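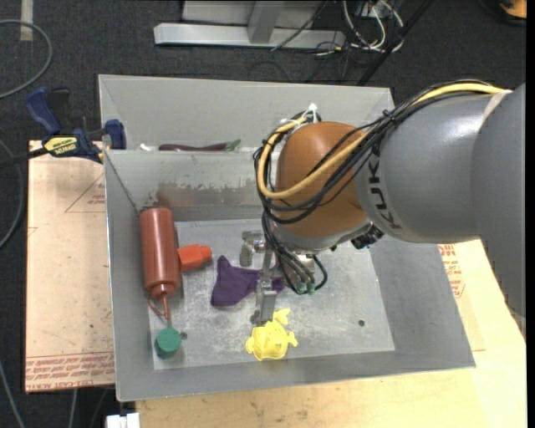

Início Diário Arquivo Sobre Contacto

Pesquisar neste diário... OK

A caixa cinzenta

Abril, 7h40

Comecei pela caixa de metal cinzenta, que andava a adiar desde que voltei de Skoltstead. Lá dentro estavam o frasco de apertar castanho-avermelhado, o brinquedo amarelo de plástico e o pano roxo, todo amarrotado. O fundo está riscado e assim vai ficar. Passei um dedo por cima e não se sente quase nada.

O frasco é o do molho, ou foi. Tem o bico fino e uma tira da mesma cor junto ao bico. O Ridwan Wijaya quer ficar com ele para regar os vasos pequenos. Lavei-o duas vezes com água quente e ainda cheirava a vinagre, por isso deixei-o aberto no parapeito.

O pano vai para lavar com os outros. Não me lembro de o ter comprado. Talvez tenha vindo da casa de Drendholm, com os panos da loiça. Se largar tinta, fica para o chão.

O brinquedo é que me fez perder tempo. Tem o corpo arredondado, com nervuras, e uma espécie de barbatana. Sempre lhe chamei peixe. O Olanrewaju Omoregie diz que é um submarino e que era do filho. Mandei-lhe mensagem e respondeu que o vem buscar no fim do mês.

10h15

Fui à Mitetti ver caixas com tampa. Queria duas, trouxe uma. A maior custava 217 coroas e não cabia debaixo da bancada. A que trouxe custou 104 e cabe à justa, de lado. Apanhei o autocarro 9 na volta, cheio.

Almocei sopa de ontem. Depois tirei as coisas da gaveta de baixo e passei os panos limpos para a caixa nova. Ficou por fazer a prateleira de cima, com os frascos vazios e a lata dos cordéis.

À noite telefonou o Ridwan. Afinal quer dois frascos.

Falta comprar detergente e pilhas.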